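Search this site
Home News Openings Reviews Archive Contact

Grolley moves to all-day breakfast in July

Grolley, the breakfast and lunch counter on Dutier Street, will serve its morning menu until closing starting in July. Eggs, griddle items and the house potato hash now stop at 11:30 a.m. The kitchen closes at 4 p.m., and that does not change.

The menu drops from 29 items to 14. Owner Nivaldo Camargo based the cuts on 2,924 order tickets from the spring, sorted by item and by hour. Four dishes made up nearly half of all orders – the hash, the cornmeal pancakes, the egg and greens plate and the plain omelet. All four stay. The crepes and most of the cold sandwiches are gone. The soup stays, but the recipe will change by the week. 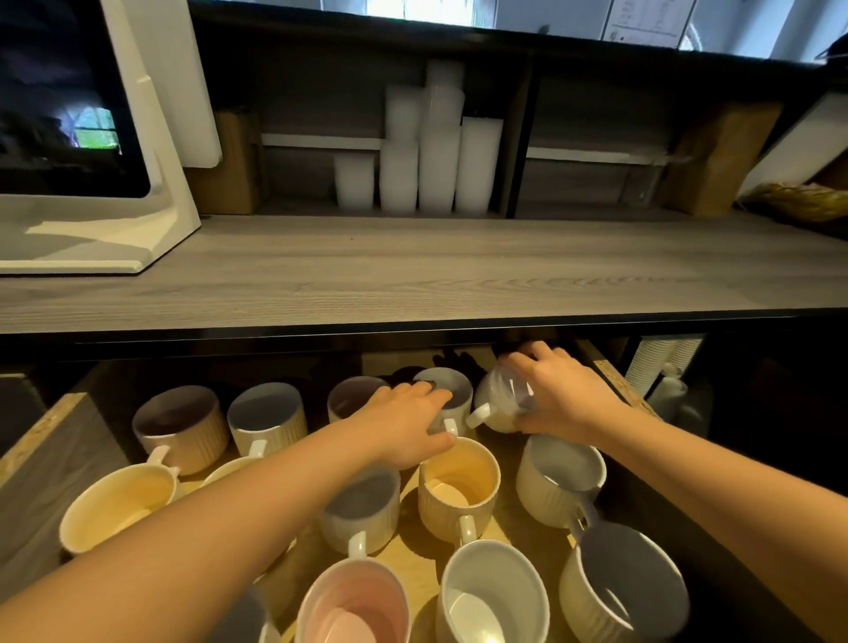 Mugs on the lower shelf, cups and boxes above.

Coffee still comes from Barbosa, in a medium roast and a dark roast. Drip refills are included with any plate but not with takeout orders. Bread moves to Florkisero, which bakes overnight and delivers before 6 a.m. The sourdough is cut thicker than the old loaf and takes longer to toast, so plates with toast may run a few minutes behind the rest of an order.

Prices on the remaining plates are unchanged. Substitutions are limited to eggs and bread. Gluten-free pancakes can be ordered, but they are cooked on the shared griddle.

Seating is first come, first served, with a paper wait list at the door. Parties of six or more should call before 9 a.m. The side entrance on the parking lot is the one without steps.

4 comments | 14 shares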